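Workshop notebook, Protcombe garage
2019-07-05

Back from the test day with the Litel touring car. We went for the rear toe problem and came home with the rear toe problem and a cracked splitter, so the trailer was heavier on the way back in every sense.

Grelladero is a fine circuit if you like curbs. Chaiwat Nakpan likes curbs. I have asked him to like them less.

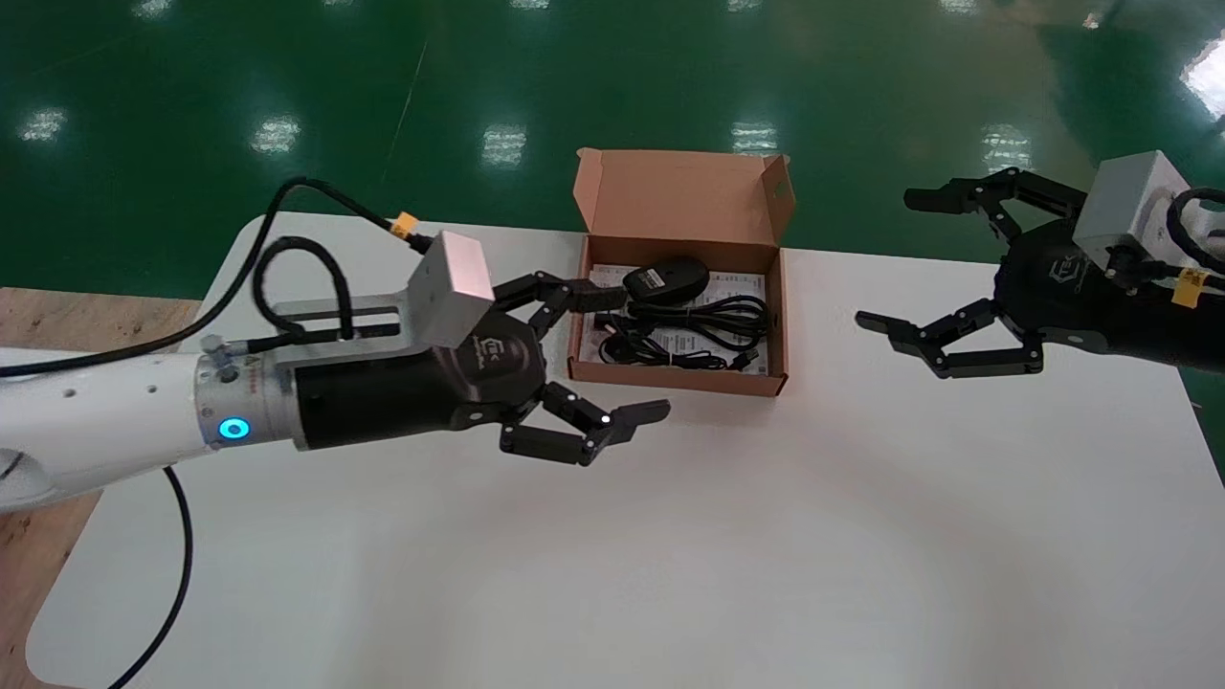
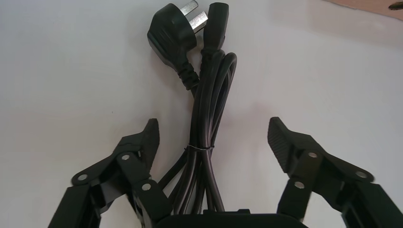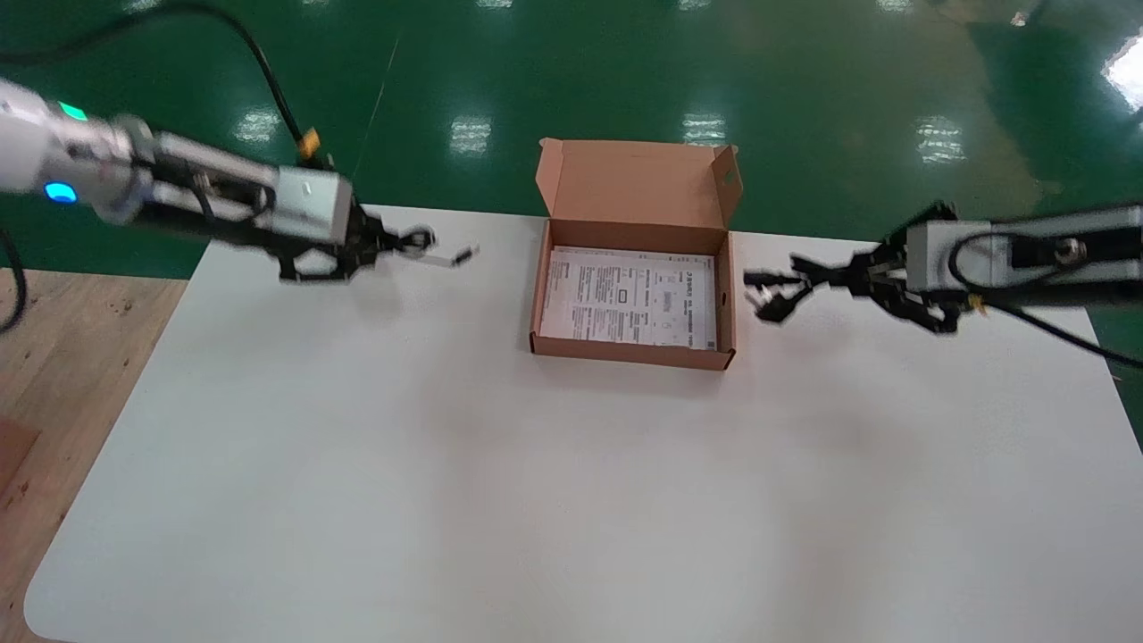
Run 1 was the baseline, old springs, scrubbed tires. Car pushed in the slow stuff and snapped loose in the fast stuff, just as it did last time, which at least tells us it's consistent. Chaiwat's radio report in full: "It's doing the thing."

Run 2, softer rear bar. Thing still being done. He liked the hairpin more and the last corner a lot less. Stopwatch had no opinion.

Run 3, put the bar back and took 2 mm out of the rear ride height. Best of the day by far. I was feeling clever until I checked the log and saw he'd had a tow down the back straight from the Yimyam car for most of it. Don't trust that lap. I've circled it in red on the run sheet so I stop quoting it to people.

Run 4 was meant to be 10 laps on full fuel. We got as far as the second chicane, where the splitter met the curb mentioned earlier.

On the toe: put it on the plates when we got home and the left rear had moved again. Right side hadn't budged. Locknut was tight, paint mark still lined up, so it isn't backing off. My money is on the inner bushing. Chaiwat's money is on my string lines. We have a coffee on it.

To do:
Pull left rear lower arm, press out bushing and look at it properly
Splitter - patch for now, order new one (500 for a flat board, I'm in the wrong business)
Replace the 2 bent stays while it's off
Ask Yimyam what pressures they ran, they'll lie but it's polite to ask
Brake pads good for another weekend, measure again anyway

Next booked track time is September. Bushing first, before anyone touches the bar again, me included.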